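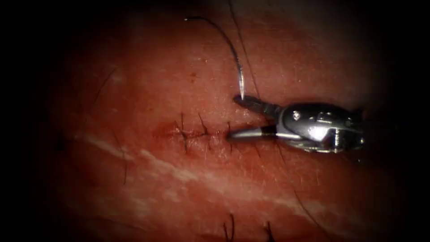
Curved needle above a short line of interrupted sutures.

Search notebook... Go
Last updated: 2019-02-12
Shares 2 | Comments 10

Thread conditioning, knot pull

Continuing the humidity question left open in August. Braided thread from the Prolisia spool, same lot as before, stored in the drawer and not in the cabinet. Fiifi Odoi wants to know if the drawer matters. I think it does, but the old numbers mix two operators and two grips, so they are no use for this.

Setup today: small load frame, bollard grips, slow crosshead setting. Gauge length 100 mm between tangent points, set with the steel rule and checked after every change of thread. Conditioned lengths went into the chamber overnight at 41 percent RH. Drawer lengths were taken out just before pulling. Chamber display and the standalone hygrometer did not agree this morning. Used the hygrometer.

Straight pulls first. Breaks were mid-span except one at the left bollard, which I struck out. The trace on that one has a step early on, so the thread probably crossed itself on the wrap. Redid it with fresh thread.

Knot pulls after lunch. Surgeon's knot plus one square throw, tied over the rod, rod slid out before loading. Ears cut to 10 mm so that slip can be read against the rule. Yamila Ulloa tied all of them. I tied the old ones and mine were not seated the same way, which is another reason not to pool the sets.

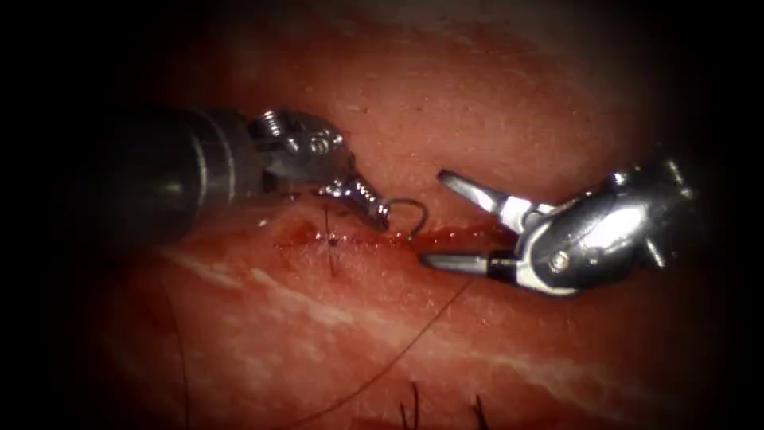
Conditioned knots seat with less hand tension and the ears stay put for longer before the trace goes over. Drawer knots feel dry and springy when the second throw goes down. Yamila noted this before she knew which tray she was working from. Trays are now marked A and B only, key in the back of this book.

Slip criterion: ear shortened by 2 mm or more at break. Below that, call it a break. Two of the drawer knots came undone completely and should be listed as slip with no break load. Do not enter zero for these, it drags the mean down and the plot script does not complain.

Load cell drift after the long run was worse than I like. Re-zeroed between trays. Warm-up needs to be longer than the Wihongi manual asks for; leave it on for over 41 minutes and check zero with the upper grip hanging free.

Still to do:
- repeat the knot set with the Trananer monofilament
- ask Dravville for the coating sheet, they sent the wrong grade
- move the spool to the cabinet whatever the result
- new blade for the thread cutter, ends are fraying

Raw traces are in the shared folder under today's entry. Plots not done yet.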